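Satar Kitchen Counters

A set of photos of home kitchen counters and the things kept on them, with a plain text note for each photo. The collection is put together by Marloes De Haan and Henk De Bruijn.

Version 2, Aug 12, 2018

Contents

photos/ holds 497 pictures in 32 folders, one folder per kitchen.
notes/ holds one text file per picture, with the same base name.
labels.csv lists the objects named in each note.

What is covered

Counters and small work tables in everyday use. Utensil holders, cookware, jugs, cloths, bags, and food left out between meals. Dining tables are included only when they stand in the kitchen and are used for prep. Cupboard interiors and fridges are left out.

Labels

Use the plainest word that fits. Chopsticks, spoons and other long utensils standing in a container get their own label plus "in holder". If only a handle shows, write "utensil" and leave it there. Liquids are labeled by color, never by guess at what they are. A table covering made of two layers, such as cloth under clear plastic, gets both labels.

Brand names go in the notes when they can be read on the appliance. They are not in labels.csv.

Known problems

Six folders have notes by Josefien De Graaf only and have not had a second reading. "Wok" and "pan" were used loosely in version 1. Most of these are fixed, but lids hide the shape in a fair number of photos. Clear plastic bags are under-labeled throughout.

Changes planned for September

Split "cloth" into tablecloth and wiping cloth. Add a label for ginger, garlic and other roots and bulbs, now all under "produce".

Corrections go to Fenna Hoekstra, with the folder and base name in the subject line.

Sample 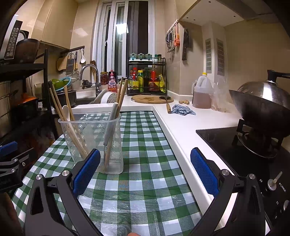
Utensil holder on a checkered tablecloth under clear plastic, with a covered wok on the gas stove.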